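Leaving Mitico, and what they say you owe

Posted in: Groups, leavers and families

dondlow_lass
Been reading here since June, first post. My brother did four years at the Mitico house in Dondlow and walked out with one bag. Now he's had a "freeloader" type bill, 3,000 for courses he was told were free for residents. Signed by Halina Wasilewska, who runs the house. Does anyone pay these?? He's in bits over it and wants to borrow the money off our mum.

Rallier
Don't pay. Don't ring them either. I had the same letter, different amount. Put it in a drawer and nothing came of it except two more letters.

pewter_jug
Seconded. Did he sign anything when he moved in? The blue form or the long one?

dondlow_lass
Long one he thinks. 20 pages, no copy given. He signed it late at night after a group session, wasn't allowed to take it upstairs and read it.

pewter_jug
Then write ONCE asking for a copy of whatever he signed. By post, keep proof. They never sent mine.

oldchapel
Going to disagree with Rallier a bit. Ignoring letters is fine until its a court letter, then it really isn't. Get him to a free advice place with the whole pile. And I'd go easy on Halina, she was decent to me when I was ill. The letters come from upstairs, she just signs.

Rallier
She signs them though. She also sat outside the door while I did 8 hours of "listening" with no food. Decent isn't the word I'd use.

oldchapel
Not saying it didn't happen to you. Saying I was there too and she drove me to hospital when the others wanted to chant over me. Both can be true.

Rallier
Fine. Fair point on court letters aswell, I should have said that.

jatoi_fan
What about the kitchen rota? We were up at five doing breakfasts for the whole house, no wage. If they want to bill for courses then surely he can bill them for the work. Has anyone tried?

pewter_jug
Jatoi tried (the poster, not the fan lol). Thread 211 in the old section, long but worth it. Got nowhere with money but the bills stopped the same month.

dondlow_lass
Thank you all. Reading 211 now. He did kitchen and then laundry, three years of it. He says he liked the laundry because it was warm and no one talked to him. Made me cry that.

oldchapel
Is he still in touch with anyone inside? They'll go through friends if the post doesn't work. Mine got a phone call at teatime, very sweet, "we're just worried about you".

dondlow_lass
One lad, yes. Texts him most nights. I don't want to tell him to drop his only mate.

Rallier
I would tell him. Sorry. Everything he texts gets read out.

pewter_jug
Not always. My mate inside was how she got out, she had my number and nothing else. Just keep money and addresses out of it.

dondlow_lass
Ok so update. He's writing for the copy of the form, I've rung the advice place and we're in at ten in the morning. Mum has been told to keep her purse shut. He's sleeping on my floor for now
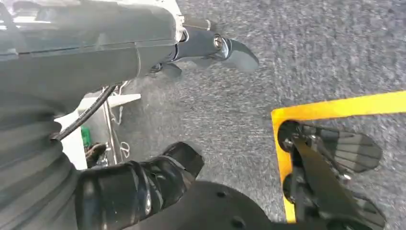 and I've said he can stay as long as he likes, no rota. Will post what the advice woman says about the long form.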